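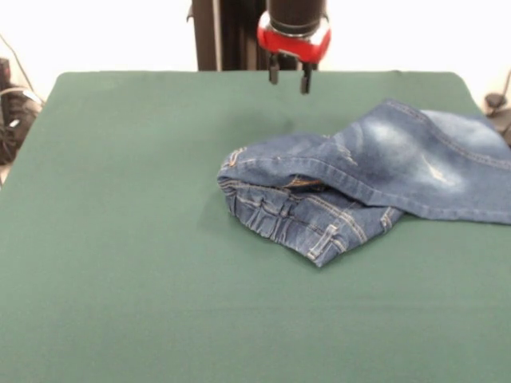 Seit der Bezirk beschlossen hat, dass die Sorensen-Passage jetzt »Kreativmeile« heißt, bekomme ich Post. Erst ein Flyer, dann ein Newsletter, den ich nie bestellt habe, und zuletzt eine Einladung zum Beteiligungsabend, 19 Uhr, Getränke inklusive. Ich bin hingegangen. Wegen der Getränke, und weil mein Atelier im Hinterhof dieser Passage liegt und ich wissen wollte, was man dort mit mir vorhat.

Der Plan geht so: 626 Meter Straße, fünf Wandbilder, eine Bühne, ein Lichtkonzept. Dazu Zwischennutzung in den leeren Läden, »kuratiert« von der Agentur Kullon. Das Wort kuratiert fiel an dem Abend so oft, dass meine Sitznachbarin irgendwann anfing, bei jedem Mal einen Erdnussflip zu essen. Die Tüte war vor der Fragerunde leer.

Vorgestellt hat das Ganze Paloma Ambrose, die bei Kullon die Projektleitung macht. Sie kann reden, das muss man ihr lassen. Sie hatte Bilder von anderen Städten dabei, in denen so etwas schon passiert ist, und auf allen saßen junge Menschen auf Paletten und lachten. Was ich auf keinem gesehen habe, war jemand, der dort arbeitet. Also eine Werkstatt, ein Stapel Leinwände, irgendeinen Dreck. Vielleicht bin ich da empfindlich, aber wenn ein Viertel für Kunst sein soll, würde ich schon gern sehen, wo sie gemacht wird.

Wanda Ridgeway hat dann nach dem Geld gefragt. Wanda druckt seit Ewigkeiten Linolschnitte im Haus gegenüber und lässt sich nicht gern vertrösten. Die Antwort: Für jedes Wandbild gibt es 4000 Euro, Farbe und Hebebühne inbegriffen. Wer einmal eine Hebebühne gemietet hat, kann sich den Rest denken. Für die Eröffnung im Dezember ist dagegen ein eigener Posten vorgesehen, dessen Höhe »noch in Abstimmung« sei. Ich habe mir das wörtlich aufgeschrieben.

Und die Mieten? Dazu hieß es, man sei mit den Eigentümern im Gespräch. Im Gespräch war man auch damals in der alten Mavudia-Fabrik, falls sich noch jemand erinnert. Zwei Sommer lang offene Ateliers, Siebdruckkurse, ein Chor im Treppenhaus, in der Zeitung stand etwas von Aufbruch. Danach kam ein Bauzaun. Heute sind da Büros drin, und im Foyer hängt tatsächlich noch eines der Bilder von damals, hinter Glas, mit einem kleinen Schild. Tala Fakhoury hat es gemalt. Sie wohnt inzwischen anderthalb Stunden außerhalb und hat mir mal erzählt, dass man sie beim ersten Besuch nach dem Umbau nicht am Empfang vorbeigelassen hat.

Ich will nicht so tun, als wäre an der Idee alles falsch. Die Passage ist abends dunkel, drei Läden stehen seit Jahren leer, und der Durchgang zum Hof riecht, wie Durchgänge eben riechen. Macarena Salinas, die eines der Wandbilder machen soll, freut sich darauf, und ich gönne es ihr sehr. Ihre Entwürfe sind gut - groß, ein bisschen sperrig, ohne diesen bunten Einheitsbrei mit Kolibri, den man inzwischen an jeder zweiten Brandmauer findet. Wir haben nach der Veranstaltung noch lange draußen gestanden und gestritten. Sie sagt, ich hätte immer schon vorher schlechte Laune. Ich sage, ich habe sie meistens hinterher auch noch.

Was mich stört, ist die Reihenfolge. Erst gibt es ein Logo, dann einen Namen, dann einen Abend mit Klebepunkten, an dem wir abstimmen dürfen, ob die Sitzmöbel orange oder türkis werden. Auf meine Frage, ob die bestehenden Ateliers irgendeine schriftliche Zusage bekommen, gab es keinen Klebepunkt. Frau Ambrose hat sie auf eine Karteikarte geschrieben und an die Stellwand geheftet, unter »Themenspeicher«. Dort hing schon eine Karte mit »Tauben«.

Den Newsletter lese ich übrigens weiter. In der letzten Ausgabe stand, dass die Plattform Workis als Partner dazukommt und »flexible Arbeitsplätze für Kreative« anbieten wird, im ehemaligen Schuhladen. Preise standen nicht dabei. Unten hieß es noch, die Online-Umfrage habe 2321 Rückmeldungen gebracht, überwiegend positiv. Ich habe die Umfrage auch ausgefüllt. Man konnte zwischen »sehr spannend«, »spannend« und »eher spannend« wählen.

Wanda und ich haben jetzt einen Brief an das Bezirksamt geschrieben, anderthalb Seiten, mit drei konkreten Fragen zu Laufzeiten, Mieten und der Hofzufahrt. Letztere soll während der Bauarbeiten gesperrt werden, und ich wüsste gern, wie ich dann meine Rahmen rausbekomme. Wer in der Passage oder in den Höfen arbeitet und mitunterschreiben möchte: Der Brief liegt bei Wanda in der Druckerei, nachmittags ist sie eigentlich immer da. Bitte klingeln, die Tür klemmt.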